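Office diary, Stumden Family Center
21/04/2022

The naming ceremony booked in February was held in the upper hall this afternoon. The family had asked for 73 places, and the hall was set accordingly, with the long tables from Zacharopoulos placed along the windows and the gift table beside the door. The rental charge of 1000 was settled before the guests arrived.

The grandparents on both sides gave a reading. Cake was served at the close of the readings, 20 minutes later than scheduled, as the family wished to wait for relatives traveling from Kenine. The hall was returned in good order.

Two inquiries were received for christening parties. Both were sent the current price sheet and a copy of the rules on candles and confetti. The Flininum room remains closed to bookings until the new curtains are hung. 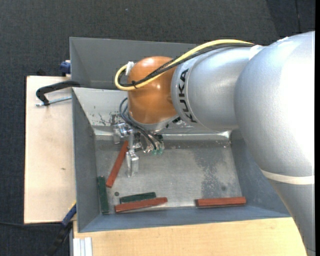
Red-brown and green blocks in the gray bin, under the KUKA arm.

The order for thank-you cards was raised to 2000, the smaller quantity having run out twice. Cream stock was chosen again. The spare key to the linen closet has still not been returned and will be asked for in writing.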